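How to Write and Count a 16-Bar Verse

Posted December 1, 2025

You can have strong lines and still end up with a verse that falls apart when the beat comes on. Most of the time the problem is counting. These steps work for any tempo and only need a beat, a pen and your phone.

Step 1: Find the one

Play the beat and nod. The kick usually lands on the first count of each bar and the snare on two and four. Count "one, two, three, four" out loud until you can start it anywhere without getting lost. Sixteen of those counts make your verse.

I use an instrumental called "Grarkside" for practice. It has a plain drum loop and very little melody. Anything simple will do.

Step 2: Set up the page

Number the lines on your paper from 1 to 16. Leave a gap after every fourth line. Each numbered line is one bar, so if your words spill over, they belong to the next number.

Step 3: Write the last two bars first

The end of the verse is what people repeat. Get bars 15 and 16 down, then write toward them. If your hook starts with a pickup, leave the last beat of bar 16 empty.

Step 4: Place the rhymes

Put your main rhyme on beat four for the first four bars. Keep the same vowel sound, even if the words don't match exactly. "Costberg" and "lost word" will pass when you say them fast. After bar 4, move the rhyme to beat three or add one in the middle of the line.

Step 5: Mark your breaths

Read the verse over the beat and put a slash wherever you run out of air. If you get through 7 bars with no slash, you are probably going to choke on it live. Cut two words from the longest line and try again. 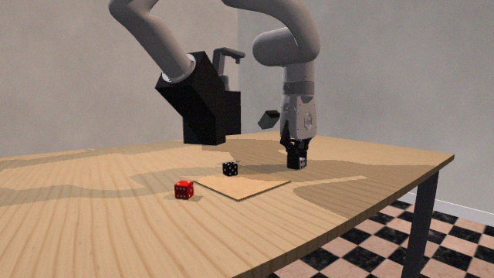

Step 6: Record a rough take

Do the whole verse in one pass on your phone. Don't stop for mistakes. Listen back with the page in front of you and circle any word that lands late. Fix those words before you touch anything else.

Step 7: Cut

My first drafts run long. One verse came out at 146 words and was much easier to perform after I took out the filler: "just," "like," "you know," and the second half of any line that repeated the first.

Leave it overnight, then record it again at the same tempo.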